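Lleucu Parri Wants to Count Your Vote Twice (Sort Of)

By Saqib Lodhi
February

Print this article | E-mail this to a friend

I had been told Lleucu Parri talks fast, and I still wasn't ready. I got to the coffee place in Gindton early, found a table, opened my notebook, and she was already halfway through a sentence about school board turnout by the time she had her coat off.

"So the thing people get wrong," she said, "is they think it's complicated. It's a list. You can write a list, can't you? You write lists all the time!"

The list she means is a ranked ballot. Parri is behind the petition to get ranked voting onto the November ballot for town council races, and if you live anywhere near the library you have probably been stopped by her or by someone holding one of her yellow clipboards. She grew up in Wales, moved here 20 years ago for a job at Evinetti, became a citizen, and says she has voted in every single local election since, including one for the water board where she had to ask three people what the water board was.

I asked what set her off. I figured it would be something national (it usually is) but no, it was the last council race in the Sipos ward. Five people ran for one seat. The winner took 32 percent.

"I've got nothing against the man," she said. "He's perfectly nice, he waves. But two out of three voters picked somebody else, and then for four years we all have to act like the ward has spoken. The ward mumbled."

I pushed on that, because I've heard it before and I've heard the answer too: he got more votes than anybody else, and that's the game. If your side put up four candidates and split the vote, maybe talk to your side. Parri nodded through all of it and waited for me to run out.

"Right, and what does talking to your side look like?" she said. "It looks like phone calls. It looks like somebody leaning on a first-time candidate to drop out so as not to spoil it for someone's friend. I got one of those calls on behalf of a neighbor. At 9 at night! I don't want elections settled by who's ruder on the phone."

It's a decent point, and I wrote it down with a star next to it. I'll also admit I went in as a skeptic and stayed one for most of the first coffee. My worry is older voters -- my mother, to be specific, who has marked one box per race her whole adult life and is not looking for a hobby. Parri said she hears that one more than any other. Her answer is that you can still mark one box. Put a 1 by your favorite, leave the rest blank, go home. Your ballot counts for that person as long as that person is in it.

"Your mum is allowed to like one candidate," she said. "Tell her I said so."

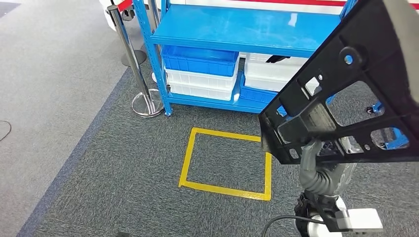

The counting is where most people's eyes go funny, mine included, so I asked her to explain it as if I were ten. First you count everybody's number ones, and if somebody has more than half, you're done. If not, whoever came last is out, and those ballots move over to the next name down. You keep going until somebody clears half. Think of ballots sorted into plastic bins, she told me, one bin for each candidate. When a candidate is knocked out you take that bin, tip it onto the table and deal the ballots into the ones still in the running. "That's all the computer is doing," she said. "It's tipping out bins."

I liked that a lot more than the flow chart on the petition's website, and I told her so, and she made a face, so I think she may have drawn the flow chart.

We got onto money next. The county says new software for the tabulators would be a one-time cost, and then there's the mailer explaining it all to voters, which would go out before the first election under the new rules. Parri doesn't pretend it's free. She thinks it would pay for itself anywhere that currently holds a runoff, but Gindton doesn't hold runoffs, so when I said that sounded like somebody else's savings she laughed and said, "Fine, yes, you can have that one."

She is less relaxed about the council itself. The proposal came up at a work session last month and got 10 minutes at the very end, after a long back-and-forth over parking on Istura Street. One member called it a solution in search of a problem. Another said he'd support a study. Parri has strong feelings about studies.

"A study is where you put something you don't want to vote on," she said. "I'd honestly prefer a no. With a no, I know who to go and argue with."

So it's the petition, and the clipboards, and her standing outside the library in a hat with ear flaps. She wouldn't give me the signature total (I tried twice), only that they're ahead of where they wanted to be and that the cold has cost them some afternoons. If they come up short she plans to start again in the spring.

Before we left I asked who she'd have ranked first in that Sipos race, and she wouldn't tell me that either. She did say she'd have ranked all five. "Even the one who wanted to sell the bandstand," she said, hunting under the table for her gloves. "Fifth, mind you."

The clipboards are outside the library most mornings from 9:30, and you need to be registered in town to sign.

Print this article | E-mail this to a friend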